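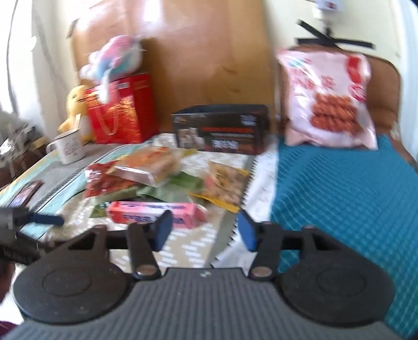

Runway is the number of months a company can go on paying its bills from the cash it holds, assuming that spending and receipts stay as they are. It's the first figure an investor will ask for and often the last one a founder works out. Profit is a poor guide to it. A small importer may show a profit on every line and still be short of cash, with its money sitting in goods such as the packaged food spread over the patterned tablecloth in Fig. 1. Stock of that kind counts as an asset in the accounts, but wages can't be paid with it.

Unit 7: Burn, runway and the timing of a raise
Course notes, Ratree Wattanapong
Revised 03/09/2024

7.1 Definitions

Gross burn: all cash leaving the company in a month.
Net burn: gross burn less cash received from customers in the same month.
Runway: closing cash divided by net burn.

Loans and new share capital are left out of receipts. If they are included, the month in which the money arrives shows a negative burn and the average is of no use.

7.2 Worked case: Phromma

All figures are in thousands. Phromma opened August with cash of 351 and closed it with 300. Gross burn for the month was 100.

Net burn = 351 – 300 = 51
Receipts = 100 – 51 = 49
Runway = 300 / 51 = 5.9 months

The founders had been quoting three months, having divided by gross burn. That answer is correct only if every customer stops paying at once. It should be kept as a worst case and labelled as such.

One month is a thin basis for any forecast. Use a three-month average where the records allow, and take out single large payments such as a rent deposit. List what has been taken out.

7.3 Stock and payment terms 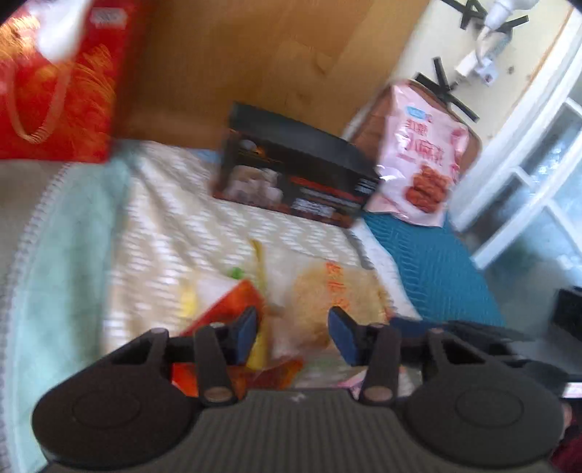 Fig. 2. Packaged goods: printed plastic bag and black box with dumplings on the front.

Cash leaves when the supplier is paid and comes back when the buyer pays. The gap between the two has to be funded. Growth makes the gap wider, so a rising order book may shorten the runway for several months before it lengthens it. Goods with a sell-by date carry a further risk – late stock may have to be marked down or written off.

7.4 When to start raising

Work backwards from the date on which cash runs out. Allow time for first meetings, for due diligence and for the legal work, then add a margin for delay. Founders also tend to leave out their own time. In the Provimeo case (see reader) both founders were travelling to meetings, sales calls went unmade, and net burn rose during the raise itself. Cilluteo kept one founder at home and its receipts held steady.

Exercise for the seminar: repeat 7.2 with the Berkley accounts, first on one month and then on a three-month average. Bring both results and your list of excluded payments.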